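The Patient Art of Teaching a Robot Chess

Rawan Aoun takes the bishop on her fourth try, and the whole room makes the kind of noise people usually save for a goal in overtime. The piece goes up, sideways, down, and stays standing. She lets go of the controller and shakes out her fingers.

"My shoulders are up around my ears," she says. "Every time. I'm not even the one lifting it!"

Aoun is an operator at Kerkard, a small Winnipeg outfit that teaches robot arms by demonstration. Her job, most days, is to be the arm. She holds a controller in her right hand, the arm on the other side follows wherever she goes, and everything she does is written down: each joint angle, each squeeze of the trigger, each little hesitation over a crowded square. Stack up enough of those recordings and a learning program can start to work out what she was up to.

The project is called Clastano, and it began in February with a single task, moving a pawn one square forward. Captures came later, and they are far harder. You have to reach in among the neighbours, lift the right piece straight up, park it off the board and come back for your own. Knock a rook on the way and the demonstration is thrown out.

Much of the teaching is done in simulation, where a toppled king costs you a keystroke and the furniture never needs moving.
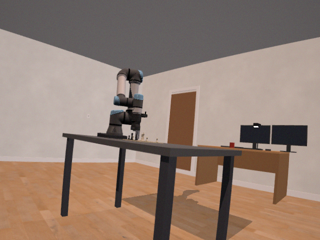
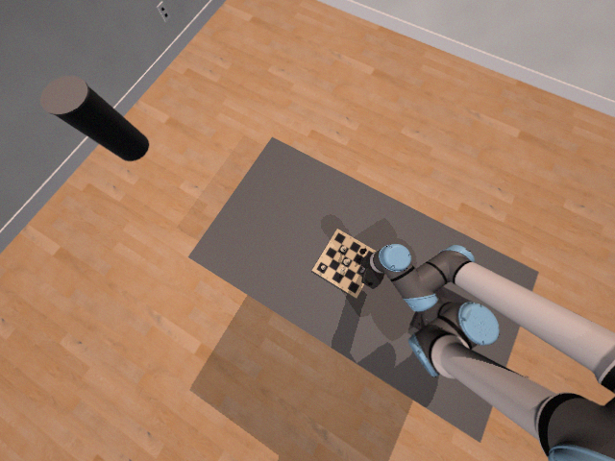

Mireille Masri, who runs the project, came to robotics from piano teaching, and she talks about demonstrations the way a music teacher talks about scales. She wants them slow. She wants them even. Above all she wants them to look like they were done on purpose, which sounds easy until you try it with a bishop wedged behind two pawns.

"People assume you want a perfect performance," Masri says. "I'd take a small wobble and a good recovery over that any day. If the program only ever sees perfect reaches, it has no clue what to do when it's a centimetre off."

So the operators make mistakes deliberately. They drift a touch too far left, pause, and correct. They come down at an awkward angle and back out again. The collection now holds 4000 demonstrations from 14 operators, and Masri swears she can recognise several of them by their motion alone. One swoops. Another stops dead above every piece, as if asking its permission. Aoun, apparently, has a habit of circling.

"I do not circle," says Aoun, circling.

There's a second way in, and I liked it best of all. On a workbench down the hall, Kerkard keeps an arm that can be switched into a slack mode, so that it hangs weightless and you can take hold of its wrist and simply walk it through the job. The motors give way under your hands. It feels a bit like leading a very tall, very agreeable dance partner, and I grinned the whole time. The software that records it, Prosivov, was written in-house and chirps when it begins taking notes.

Hand guiding gives lovely smooth paths, but it has its limits. Your own arms get in the way of the board, and two people trying to guide a pair of robots end up in a tangle of elbows. Remote control keeps the bodies out of it. It also lets an operator in another city put in an hour before supper, and several of them do.

I had my turn at the controller late in the afternoon. The lag is tiny, but your brain notices it, and for the first few minutes I chased the gripper around like somebody trying to pick up a bar of soap. Then something settled. I stopped thinking about the trigger and started thinking about the knight, and down it came, a little crooked, on the square I'd meant.

Masri saved the recording. Aoun pointed out that I had circled.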